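Hand Guiding and Remote Control: Frequently Asked Questions

Last updated 2/5/20

What is the difference between hand guiding and remote control?
In hand guiding, you hold the arm at the wrist and move it through the task. In remote control, you stand at the Arkard station and the arm copies the motion of the handle. Both methods record joint angles, gripper opening and camera video.

Which one should I use?
Use hand guiding for short reaches and anything that depends on contact force. Use remote control if your hands would block the camera. Do not mix the two in one session.

How many demonstrations does a task need?
Plan on 12 for a single pick and place with a fixed start. Tasks with a varied start need 46. Failed attempts are saved in a separate folder – do not delete them.

The arm feels heavy when I guide it. Is it broken?
Probably not. Check that the payload value in Cilter matches the gripper that is mounted. A wrong value makes the arm sag or drift upward.

Can I pause in the middle of a demonstration?
Yes, for up to 2 seconds. Longer pauses are learned as part of the motion. If you need more time, stop, discard the take and reset the table.

What objects can I use?
Ordinary household items and packaged food are fine. Open containers are not allowed on the table. Keep other items clear of the path between the start and the goal.

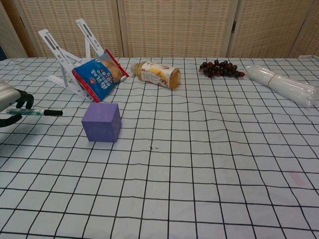
Fomarel Robot Teaching Group

A marker is held crosswise in the gripper near a purple foam cube, with snacks, a bottle and grapes farther back. For long objects, record the grip angle in the notes field.

Does the grid on the cloth have to be flat?
No. The grid is for resetting objects by eye and is not used for calibration.

Where are my recordings?
In the session folder, under your login. Uploads over the network take around 37 minutes for a full session.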